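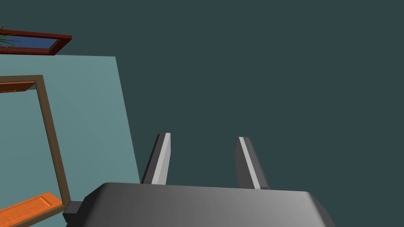
Gray housing with two upright fingers. Computer rendering.

Filed under: Site visits / Clay and ceramics

The Wotier works makes terracotta floor tile and a small line of roof fittings. It opened to visitors on Aug 22, 2025, with groups taken through in the order the material moves: clay store, mixing, extrusion, drying, kiln, sorting. The press room was shut for a die change, so the pressed tile is not covered in this report.

Clay arrives by truck and is held under cover before use. Two clays are blended. The red one supplies the color and most of the plasticity, and the buff one, sold as Pathak, brings the shrinkage down. Crushed fired waste goes back in as grog. The blend passes through a pan mill and then a pair of smooth rolls set close enough to break up small stones. Lime is the main worry. A lime particle left in the body turns to quicklime in the kiln, takes up moisture afterward and pops a chip off the face, sometimes weeks after delivery.

Extrusion is done under vacuum. The column comes out of the die as a continuous strip and is wire cut to length. Cut tiles are left long to allow for shrinkage in drying and firing together, which the works puts at about 12 percent on the current blend. The figure is checked whenever a new load of clay is opened.

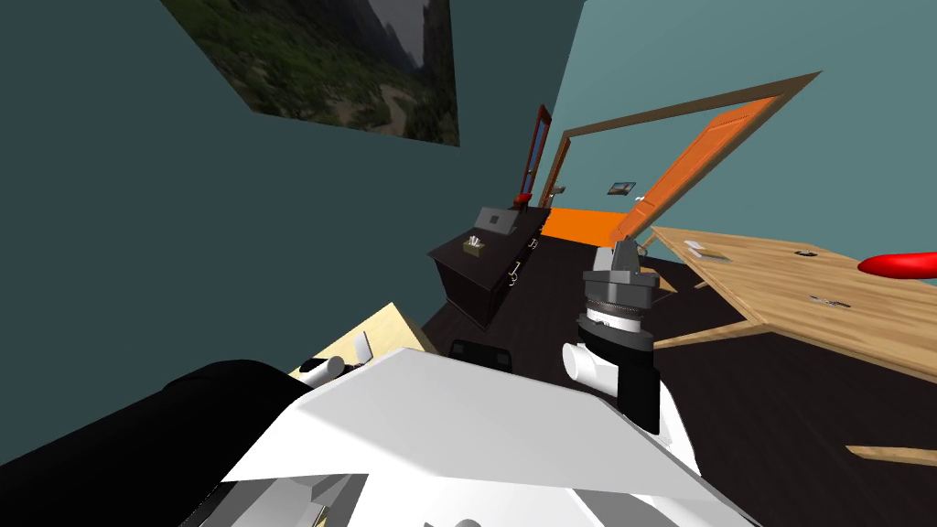

Why are the tiles dried so slowly before firing?

The surface loses water faster than the core, and if the gap gets too wide the surface shrinks first and the tile warps or cracks.

Drying takes 36 hours in a chamber dryer fed with waste heat from the kiln. Humidity is kept high at the start and let down in steps. The control panel is an older Elell unit with a paper chart recorder – still in daily use, and easier to read from the walkway than the screen beside it. Larger tiles are turned once by hand.

The kiln is a gas-fired tunnel type. Peak temperature is 900 degrees Celsius, which is low for floor tile and gives a fairly porous body. That suits the traditional look, but the tile needs sealing and should not be laid outdoors where the ground freezes.
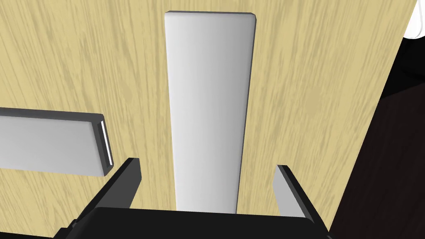 Cooling gets as much attention as heating. Quartz in the body changes volume sharply on the way down, and a tile pulled through that range too fast will ring dull when tapped. Sorting is done by ear as well as by eye. Seconds go to the yard shop, and anything cracked goes to the crusher.

The glaze line is leased to Pesier and was visible only through a window. The next open day is planned for September, with the press room included if the new die is fitted.

Comments

Does the low firing mean it stains easily? We have their tile in a hallway and coffee went straight in.

Same here until it was sealed. It took several coats before it stopped drinking it up.

Good to see the lime problem mentioned – we lost half a patio to it with a different supplier.

Contact | Copyright 2025, all rights reserved | Back to top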